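How to Submit a Tour Date to the Rerow Concert Calendar

Applies to: promoters, booking agents, venue staff, self-managed artists
Section: Listings and Announcements

Rerow publishes tour dates for venues with a capacity of up to 3,125. Listings are free of charge. This page explains how to prepare a submission, how to enter it, and what to do if a date changes after publication. Please read the whole page before opening the form. Incomplete submissions are returned to the sender and lose their place in the queue.

Before you begin

You will need a Rerow contributor account. Accounts are issued to individuals and may not be shared within an office. If your company already has an account holder who has left, write to the listings desk to have the dates transferred to your name.

Have the following at hand:

Name of the headline act, spelled as it appears on the most recent release
Names of all confirmed support acts, in running order
Venue name, street address, city and state
Door time and show time
Age restriction, if any
Ticket price before fees, and the price at the door
Direct link to the ticket page for that date
On-sale time, with time zone
A contact for press accreditation

Dates under negotiation are not accepted. A date is considered confirmed when the contract has been countersigned by the venue. The listings desk may ask the venue to verify this and will hold the submission until it replies.

Step 1. Check that the date has not been entered already

Search the calendar by act and then by venue. Venues often enter their own programs a full season ahead, and a duplicate entry splits the reader alerts between two pages. If the date is present but contains an error, use the Suggest a Correction link at the foot of the entry. Do not create a second one.

Searches ignore punctuation and accents. They do not ignore the word "The," so an act whose name begins with it should be searched both ways.

Step 2. Create the parent tour

A single concert may be entered by itself. Two or more dates under one name must be grouped under a parent tour. Choose New Tour, enter the official tour name, and select the first and last months. The parent tour is not visible to readers until at least one date has been attached to it.

If the tour has no official name, enter the name of the act followed by the word "Live" and the season. Album titles should be used only where the artist's management has announced the tour under that title.

For co-headlining tours, enter both acts in the Headline field, separated by a forward slash. The order must match the order on the poster. Where the order alternates from night to night, say so in the Notes field, for example: "Kenau closes in odd-numbered cities, Corkutus in even-numbered cities."

Step 3. Attach the dates

Open the parent tour and choose Add Date. Enter one date per form. When a tour has 18 dates or more, you may send them as a spreadsheet using the template supplied on your account page. Column headings in the template must not be renamed or moved. The import stops at the first row it cannot read, and rows below that point are not saved.

Door time and show time are separate fields. If the venue has supplied only one time, enter it as the door time and leave the other blank. Show time is the time at which the first act goes on stage. The expected stage time of the headline act may be given in Notes.

For two shows on the same day, such as an afternoon all-ages performance and an evening performance, make two entries. Mark the first "Matinee." Each needs its own ticket link.

Step 4. Enter the venue

Start typing the name and select the venue from the list. The address and capacity are filled in for you. Capacity is recorded per room, so a building with a main hall and a club room appears more than once. The Hegyi, for instance, is listed as Hegyi Main Hall (1,765) and Hegyi Basement. Selecting the wrong room is the most common error in submissions and causes the sold-out notice to appear too early or too late.

If a venue is missing, choose Request New Venue. Requests are handled by Ya-wen Su. You may continue with the rest of the form while the request is open, but the date cannot be published until the venue has been approved.
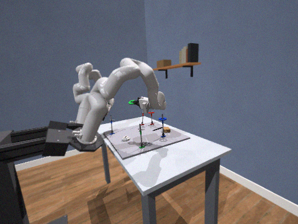
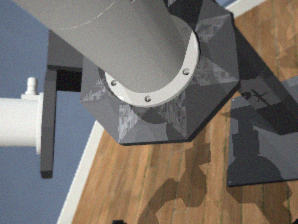
Page last changed: May, by K. Cusi, Listings Desk

Step 5. Write the announcement text

Each tour may carry a short announcement, which appears at the top of the parent page and in the weekly reader email. The text should state who is playing, where the tour begins and ends, and when tickets go on sale. It should be written in the third person.

The listings desk edits announcements for length and style. The following are removed as a matter of course:

Exclamation points
Words set entirely in capitals, except where this is the registered name of the act
Claims about ticket demand
Quotations from reviews without a named publication
Hashtags

Direct quotations from the artist are welcome if they can be attributed. Supply the name of the band member and confirm that the quotation has been cleared by management. Quotations credited to "the band" will be introduced as a statement.

A sample of acceptable text is given here for guidance:

"Corkutus will play a run of club and theater dates this fall in support of their second album. The tour opens in Duluth and closes in Pittsburgh, with Kenau as support at all shows. Tickets go on sale at 10 a.m. local time."

Step 6. Set the embargo

If the tour has not yet been announced, set the Embargo switch to On and enter the hour at which the page may go live. All embargo times are recorded in Eastern Time, whatever the location of the sender. An embargoed tour can be seen by the listings desk and by the account holder who entered it. It cannot be seen by venues, including those on the tour.

An embargo may be moved later at any time. It may be moved earlier only by writing to the listings desk, as the reader email is assembled in advance.

Leaving the Embargo switch Off means that the tour is published upon approval. Rerow does not withdraw a published tour on the ground that the embargo was left off by mistake, although the announcement text can be taken down on request.

Step 7. Review and submit

Choose Preview and read each date against the contract or the routing sheet. Pay particular attention to the following:

The month, where a routing sheet has been supplied in day-month order
The state, for cities whose name occurs in more than one
The ticket link, which must lead to the individual date and not to the ticket seller's front page
Support acts that are playing only part of the tour

Then choose Submit. A receipt with a reference code is sent to the address on your account. Keep the code until the tour has ended. You will be asked for it if you need to make a change by telephone.

After submission

The status of a tour is shown on your account page as Received, In Review, Returned, or Published. A Returned tour carries a note from the editor. Correct the item in question and resubmit the same entry; do not begin a new one.

Submissions are reviewed in the order in which they arrive. Tours that go on sale sooner are not moved forward. Account holders are asked not to write to the desk about the status of a tour that is marked In Review.

Changes, postponements and cancellations

Minor changes, including door time, price and support acts, can be made from the account page without review. The entry will show the word "Updated" for 2 days.

A postponed date must be marked Postponed and must not be deleted. Readers who asked for alerts about that date are notified automatically. When the new date is known, enter it in the Rescheduled To field. State in Notes whether original tickets will be honored.

A canceled date must be marked Canceled, with refund instructions in Notes. If the refund instructions are not yet available, enter "Refund information to follow" and return to complete the entry once they are.

A move to a different room in the same building is a venue change. Open the date, select the new room, and check the ticket link again. Many ticket sellers issue a new link when a show is moved, and the old one may stop working without notice.

Changes made within 24 hours of door time should also be reported to the listings desk by telephone.

Press accreditation

Rerow does not issue photo passes or review tickets. The accreditation contact you supply is shown to registered writers and photographers only. If accreditation is handled separately by each venue, enter "Contact venue" in this field. A personal cell phone number should not be entered.

Festival dates

Festival appearances are entered through a separate form, found under Festivals and Multi-Day Events. An artist's festival appearance may be linked to a parent tour once the festival itself has been published. Side shows connected with a festival are ordinary dates and should be entered as described in Steps 3 and 4.

Contact

Questions about this procedure should be addressed to Katherine Cusi at the listings desk. Questions about venue records should be addressed to Ya-wen Su. Please include the reference code of the tour in the subject line of your message.

Related pages

Entering a Festival or Multi-Day Event
Using the Spreadsheet Template
Style Guide for Act and Venue Names
Transferring an Account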